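How Brodcombe Learned to Love a Budget Meeting

By Ladi Aliyu

The budget hearing in Brodcombe used to start at four in the afternoon, when most people with jobs couldn't come, and it used to end by twenty past. Last December it started at seven and let out close to midnight, and people were still arguing happily in the parking lot!

What changed is a small piece of local law called the open ledger rule. It says that any spending item over $2,000 has to be posted, in plain words, 47 days before the city council votes on it. Residents can then attach a written question to the item, and a department head has to answer it in public before the vote goes ahead.

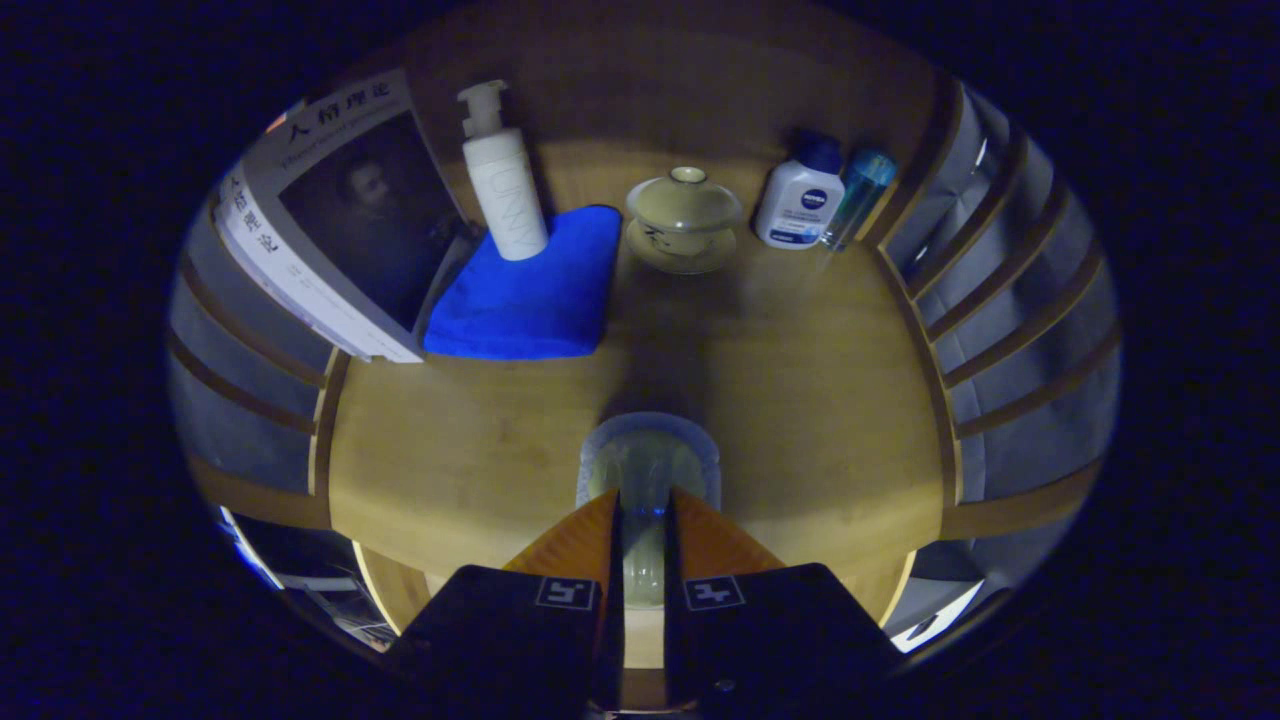

The idea came from Esperanza Ostrowski, a retired bus dispatcher who had spent years trying to find out why the Rellitz neighborhood kept losing its street repair money. She wrote the first draft of the rule herself, by hand, and then took it door to door. She needed 300 signatures to get it on the council's agenda and came back with 674.

"I thought they'd be polite and shut the door," she told me. "They kept me on the porch. One man wanted to talk about storm drains for an hour, and he was right about every one of them."

Council member Nuwan Miah voted against the rule and still thinks the waiting period is too long. He'd like a faster track for emergency repairs, and he may get it; an amendment comes up on 21st July. But he has also become one of the best people in the building at answering questions from the floor, and he clearly enjoys it. At the December hearing he spent a good while at the microphone with Rekha Achari, who runs a shoe repair shop in Bevau, going line by line through the parking meter contract. The council sent it back for new bids that same night.
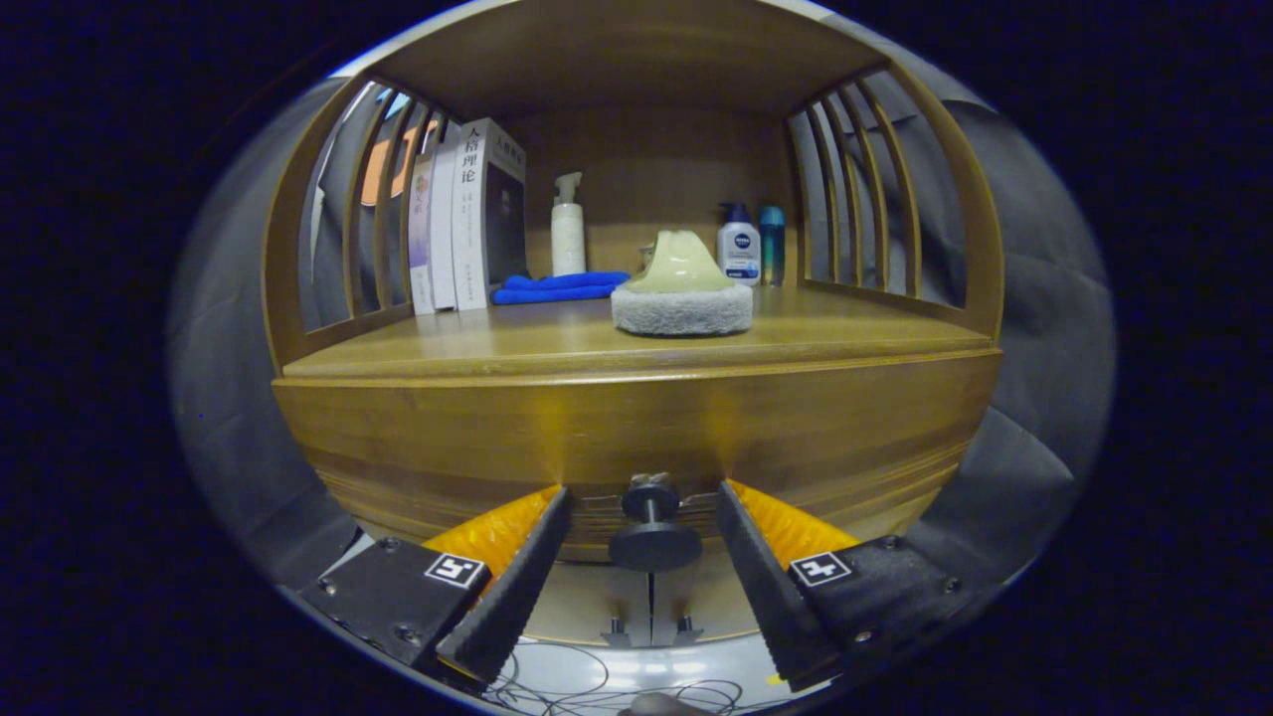 Rellitz, meanwhile, got its street money restored, along with a crosswalk outside the library that the neighborhood had been requesting since before some of its current supporters were born. Ostrowski wants the rule extended to the water district next, where the meetings are still held at four. She has a new clipboard and a fresh stack of forms, and she starts on Bevau this weekend.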